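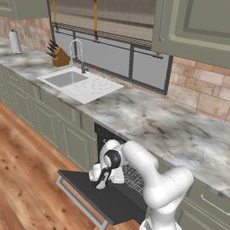
Balancierbalken für die Bewegungsecke: Brikton oder Gamuline?

Forum Kinderturnen > Geräte und Ausstattung

Purzelbaum_Ost
April 2019

Hallo zusammen,

wir dürfen für unsere Eltern-Kind-Gruppe und die Vorschulkinder endlich neue Geräte anschaffen, und ich freue mich wie ein Schneekönig! Das Budget liegt bei 800 Euro, davon soll vor allem etwas zum Balancieren kommen. Unsere alten Turnbänke sind zwar unverwüstlich, aber für die Kleinen umgedreht einfach zu schmal und zu hoch.

In der engeren Wahl sind der Stecksatz von Brikton (Schaumstoff mit Kunstlederbezug, Klettverbindung) und der Holzparcours von Gamuline. Bei Brikton gefällt mir, dass man Kurven legen kann, bei Gamuline die Wippelemente. Die Kinder sind zwischen zwei und sechs, die Halle hat einen Schwingboden, und der Geräteraum ist leider winzig.

Hat jemand eins von beiden in Gebrauch? Wie sieht es mit dem Rutschen aus?

------

kastenteil3
Oh schön, Glückwunsch! Wir haben den Brikton-Satz seit November und ich möchte ihn nicht mehr hergeben. Die Kinder bauen inzwischen selbst um, das ist das Tollste daran: Schlange, Kreis, Brücke von der Weichbodenmatte zum kleinen Kasten... Die Zweijährigen krabbeln drüber, die Großen gehen rückwärts oder mit Sandsäckchen auf dem Kopf.

Rutschen tut bei uns nichts, solange der Boden sauber ist. Bei Staub schon ein bisschen, dann einmal feucht drüberwischen und gut.

------

Hallenmaus
Da muss ich widersprechen, zumindest was die Großen angeht. Schaumstoff gibt nach, und wenn ein kräftiges Vorschulkind mit Schwung draufspringt, kippelt der Balken. Als weiche Landschaft für die Kleinsten top, aber richtiges Balancieren mit klarer Rückmeldung unter dem Fuß geht für mich nur auf Holz. Wir haben Gamuline und die Kinder LIEBEN die Wippe in der Mitte.

Nachteil: schwer. Ich schleppe die Teile vor jeder Stunde allein aus dem Geräteraum und weiß danach, was ich getan habe.

------

kastenteil3
@Hallenmaus Aber gerade das Nachgeben ist doch der Reiz! Der Fuß muss viel mehr arbeiten. Wir gehen grundsätzlich barfuß drüber, da sieht man richtig, wie die Zehen greifen.

------

Hallenmaus
Barfuß ja, unbedingt. Aber dann lege ich lieber eine weiche Matte unter den Holzbalken als umgekehrt. Ein unsicheres Kind braucht erst mal etwas, das stehen bleibt. Bei mir war ein Mädchen, das sich wochenlang nur an der Hand auf den Balken getraut hat, und auf dem festen ging es dann plötzlich allein. Gänsehaut!

------

turnfloh76
Darf ich noch was Drittes reinwerfen? Schaut euch mal die Balancierhügel von Tatarach an. Das sind Kunststoffhügel mit Gummirand in verschiedenen Höhen, dazu gibt es Verbindungsplanken. Die Hügel lassen sich ineinander stapeln, der ganze Turm steht bei uns hinter der Tür. Bei einem winzigen Geräteraum wäre das für mich das Argument überhaupt.

Was wir damit machen:
- Fluss überqueren (der Klassiker, blaue Tücher drunter)
- Zwei Kinder starten an den Enden und müssen aneinander vorbei
- Planken weg und von Hügel zu Hügel steigen
- mit einem Tennisball auf dem Kochlöffel, da wird es ganz still in der Halle

Für die ganz Kleinen nehmen wir nur die niedrigen Hügel.

------

Purzelbaum_Ost
Wow, danke euch, das ging ja schnell! Die Tatarach-Hügel kannte ich gar nicht. Wie breit sind denn die Planken? Und halten die auch Erwachsene aus? Bei uns turnen die Eltern nämlich mit, und es gibt immer einen Papa, der es wissen will.

------

turnfloh76
Breit genug, dass ein Kinderfuß quer draufpasst. Zur Belastung bitte in die Angaben schauen, die liegen dem Satz bei, auswendig weiß ich es nicht. Bei uns sind die Erwachsenen schon alle mal drübergelaufen, mich eingeschlossen :-)

------

Seitpferdchen
Ich lese begeistert mit. Kurze Warnung zu den Hügeln: Auf unserem alten Parkett sind sie gewandert, wenn die Kinder seitlich abgesprungen sind. Wir haben dann die dünnen Antirutschmatten von Brandão druntergelegt, seitdem ist Ruhe. Die kann man zuschneiden. Auf Schwingboden mit Belag mag das anders sein, am besten vorher ausprobieren.

Und noch eine Lanze für die Turnbank: Eine Seite in die Sprossenwand einhängen und die Kinder auf allen vieren hoch, das schlägt in meiner Gruppe bis heute jedes neue Gerät.

------

Hallenmaus
Das mit der Bank unterschreibe ich sofort! Von Kunststoffplanken bin ich weniger überzeugt, die federn mir zu stark. Ist aber vielleicht Geschmackssache. Beim Stauraum gebe ich turnfloh76 recht, da kommt Holz nicht mit.

------

kastenteil3
Klett und Kunstleder sind übrigens auch nach den vielen Stunden noch tadellos, falls das jemand befürchtet. Nur Haargummis sammeln sich im Klett. Ich könnte damit einen Laden aufmachen.

------

Purzelbaum_Ost
So, ich war mit dem Zollstock im Geräteraum. Der Holzparcours passt nur rein, wenn der Mattenwagen auszieht, und das gibt Ärger mit den Judoleuten. Gamuline ist damit leider raus, obwohl mich die Wippe wirklich reizt.

Ich frage jetzt bei einem Nachbarverein, ob wir uns die Tatarach-Hügel mal für eine Stunde leihen dürfen, und lasse die Kinder ran. Wenn noch Geld übrig bleibt, kommen ein paar Brikton-Elemente für die Krabbelkinder dazu. @kastenteil3, kann man die Kurven einzeln nachkaufen oder nur im Satz?

------

kastenteil3
Einzeln geht, haben wir auch so gemacht! Nimm lieber eine Kurve mehr und dafür ein gerades Stück weniger. Und berichte bitte, wie die Probestunde war!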